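# Urnden clothes hire scheme promises less waste, but the sums are hard to find

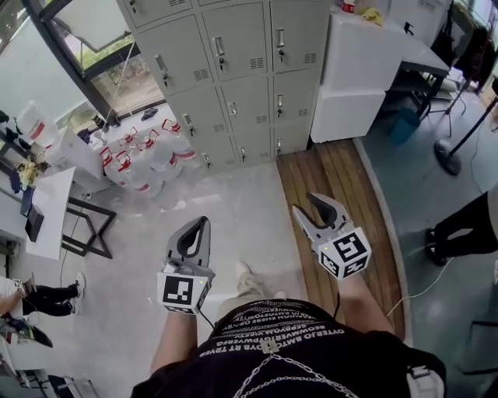 A clothes hire firm is to open in Urnden in September with the backing of the town council, which says the scheme will save residents money and cut the amount of clothing thrown away. Brorkurus will charge £26 a month for a box of everyday clothes, to be worn, sent back and swapped for others. Hire has been tried many times with wedding suits and party dresses. Trying it with the sort of thing people put on without thinking - a black T-shirt with rows of white lettering, khaki trousers, a chain across the chest if you like that sort of thing - is a much harder sell, and the firm has yet to show that it can be done at a price that makes sense.

The shop will take over an empty unit in the Sepúlveda arcade, behind the bus station. Members will be able to collect boxes there or have them posted. Each box will hold a mix of tops and trousers chosen from a list on the firm's website. Shoes, underwear and children's clothes are left out for now.

According to the council, the arcade unit will be let at a reduced rent for the first year. It would not say how large the reduction is, describing the figure as commercially sensitive. That answer may not satisfy other traders in the arcade, several of whom pay the full rate and one of whom sells second-hand clothes.

Brorkurus says it needs 200 members to cover its costs in Urnden. It declined to say how many people have signed up so far, although its website has been taking names since the spring. A notice on the page describes interest as "incredible". Joining the list costs nothing and commits no one to anything.

## What £26 buys

The firm's leaflet compares its monthly charge with what it calls a typical spend on new clothes. It gives no source for that typical spend, and the small print says it includes coats and footwear, neither of which a member would get in a box. Take those away and the saving looks a good deal thinner. For anyone who buys a couple of plain tops a year and wears them until they go at the elbows, there is no saving at all.

There are extra charges too. Posting a box back late costs more, and so does returning a garment with a stain that will not wash out. The firm says it will be "fair and flexible" over wear and tear, but its terms leave the decision to its own staff and mention no right of appeal. Members who want to keep an item can buy it at a price set when they ask, so there is no way to know in advance whether it will be a bargain.

The council's own report on the scheme runs to 2 pages. It repeats the comparison from the leaflet and adds that hire will be "of particular benefit to households on lower incomes". No reason is given. A monthly charge that carries on whether or not anything needs replacing seems an odd sort of help for a family watching every pound.

## Will it cut waste?

The green case is the one the council has pushed hardest. Brorkurus says each of its garments is meant to be worn 50 times before it is retired, and that most people wear their own clothes far less often than that. The first part may well be true. The second will surprise a lot of people who own a favourite pair of trousers.

Washing is the larger gap. Every garment is cleaned between members, however little it has been worn, and the cleaning will not take place in Urnden. It will be done at the firm's laundry in Brirow, with vans running between the two towns. Neither the leaflet nor the council's report puts a figure on the water, power or fuel involved. Asked for one, the firm said it was "working towards a full picture" and hoped to publish something after the first year.

Printed T-shirts are another weak point. Lettering cracks and fades with repeated hot washing, and a shirt with half its words missing is not something many people would pay to wear. Brorkurus says retired clothes will be passed on to be reused or turned into cloths and stuffing. It did not name the company that will do this, or say what share ends up being burned or buried.

## The Brirow experience

Brirow has had a Brorkurus shop before. It opened with similar promises, moved to smaller premises and then closed to the public, leaving the laundry and a postal service behind. The firm now calls the shop a trial that "gave us everything we needed to learn". Former members posting on the town's community page remember it less fondly, with complaints about odd sizes, slow swaps and boxes full of colours no one had asked for. Others said they had liked it and missed it when it went.

The council says it is aware of what happened in Brirow and is confident that lessons have been learned. It has not published them. Nor has it said what will become of the unit, or the cheaper rent, if the Urnden shop goes the same way.

None of this means the idea is a bad one. Plenty of people have a drawer of clothes they never touch, and some would be glad to see the back of it. But the town already has 2 charity shops and a mending stall at the market, all of them getting by without a rent cut, and the report does not mention any of them.

The lease goes before councillors for approval next month. Members of the public can attend, and the papers are available at the library and on the council's website. The rent figure has been removed from both copies.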